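Plakeo bottle tidying set

Hello, and thank you for stopping by. Plakeo is a collection of photographs of empty-handed little tidying jobs: plastic drink bottles on a green tabletop, and a small bin for them to go into. It was put together by Tirta Pattinasarany over the spring, starting in March, and it has grown rather larger than the afternoon project it was meant to be.

What is in the set

There are 247 pictures, sorted into 12 folders. Each folder covers one arrangement of bottles, and the names are as plain as I could make them (spread-out, near-bin, lying-down and so on). Of the full set, 200 pictures are meant for everyday use and 23 are kept aside for checking your work. The remainder are in a folder called spare – mostly near repeats that I could not quite bring myself to delete.

Every picture has a matching text file with the same name. It lists the bottles on the table and, separately, anything already in the bin. I kept those two lists apart on purpose, and I would ask you to do the same if you add pictures of your own.

The table and its surroundings

The walls are soft blue, painted with clouds and stars in the manner of a child's bedroom, and I have grown very fond of them. They do matter a little when you are labelling, as several of the clouds are yellow or pale and so are some of the things you will be looking for. The bin stands at the back of the table and has a bag in it, with the rim folded over the top edge.

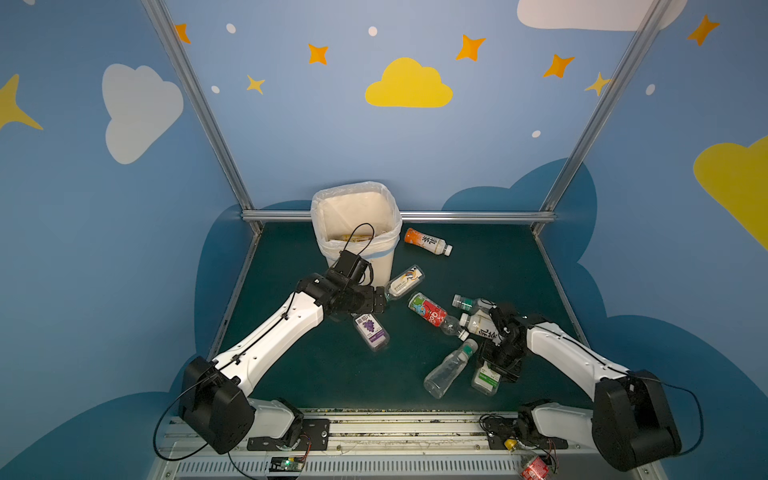
Bottles scattered near the bin, with one already at the bottom of the bag.

A few notes on labelling

A bottle counts as "in" once it is inside the bin. If it is leaning on the outside, or resting on the rim, please call it "out". The bag is translucent, so do take your time over it and look for a bit of label before deciding that a bin has nothing in it.

Label colour is written as one everyday word: yellow, red, blue. If you are torn between two, write "unsure" and carry on. I would much sooner have an honest "unsure" than a brave guess!

Older versions used the folder names Zeva and Zeltness, after the two shelves where I kept my notes. Those names are gone now, but you may still meet them in the change list.

Changes

Sunday, June 9, 2024 – folders renamed, spelling put right in the text files, and the spare folder split off from the rest.

Using and sharing

Please use the pictures freely for teaching, study or your own tinkering, and mention Plakeo and Tirta Pattinasarany when you do. Corrections are very welcome, however small. Send the picture name along with the line you would change, and I will put it in the next version.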